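Kitchen gallery: the table, the jars and the question of lids

We bought the table first and the kitchen second, which explains why you have to turn sideways to reach the sink. After 2 years of owning it I can report that it is very good at being a table and very bad at staying clear. Every jar in the house ends up on it sooner or later. This gallery is my attempt to be fair to both parties. Leonie Gruber did the sorting and I did the complaining.

The wood is pale, the grain goes where it likes, and up in one corner it curls into a loose oval that I have now spent more time looking at than most paintings. It shines in the middle when the light is on it. Guests put hot cups there anyway.

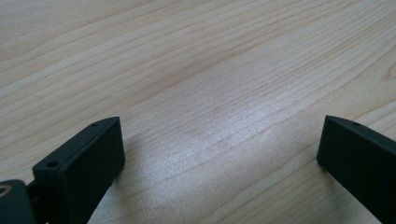 Fanni Fülöp wrote in to say that we should oil it every November and keep lemons off it the rest of the year. She has had hers through three apartments and a flood, and the only mark on it is from a lemon.

Noted, Fanni. We are a lemon household, so expect bad news.

Now to the lids. Round ones, bamboo, bought to replace the old screw tops from Flikadora that never lined up with their threads unless you swore at them. I like bamboo lids for a simple reason - you can see which way the lines run and still put them on any way you please. They do not like the dishwasher. I know this from the first one, which went through on the pot cycle and came out shaped like a potato chip.

The one below is honey-tan with thin darker stripes, and it's wide enough to pass for a small serving board. Rahel Kofler has served cheese on one. I was there and I ate the cheese.

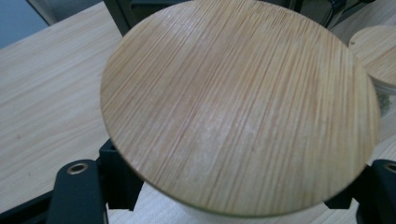 Plonard, 02/08/2025

The jar shelf is next. It holds flour, rice, the good lentils, the lentils we are pretending to like, and a jar marked "Zulus" in Jailson Brito's handwriting that he declines to discuss. More pictures when the shelf is up and level, or at least up.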